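FOR IMMEDIATE RELEASE
Dec 17, 2021

Nisbet Toy Swap Comes Back to Feva Hall in March, and Yes, the Paper Bags Are Back Too

Hi everybody! I run the toy swap for Trilen, our little secondhand shop in Nisbet, and I'm so happy to say we've got a date range and a room. The spring swap lands in March at Feva Hall, and last time 323 bags changed hands (I'm still sweeping up).

You bring a brown paper bag of small things your household is done with, and you take one home. Roll the top down so people can peek in, and put black tape on the rim wherever the paper looks tired. A soft ball, a pink plush toy - that sort of thing is perfect. Keys, please, go back in your pocket before you hand the bag over!

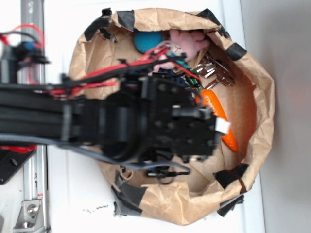

Could we bring two bags if we have twins, one parent wrote to ask. Sure you can, and take two home.

Soft stuff is always welcome, even when it's gone a bit fuzzy. I love a good blue fuzzy thing, whatever it started life as.

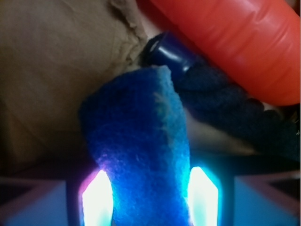 Ukmont Laundry told us they'll wash plush toys for free the week before, up to 18 loads, so drop yours off early.

Small and mixed is how I like a bag. Put the bunny next to the ball, tuck a rubber duck in by the rope toy, and toss in a sponge for bath time.

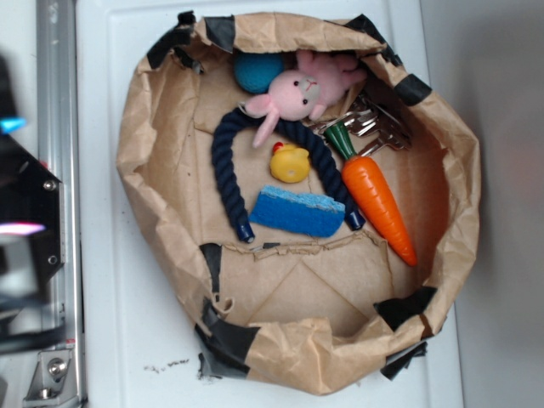 Doors open at 10, and we have 37 tables to fill. Sign up at the Trilen counter any day but Sunday.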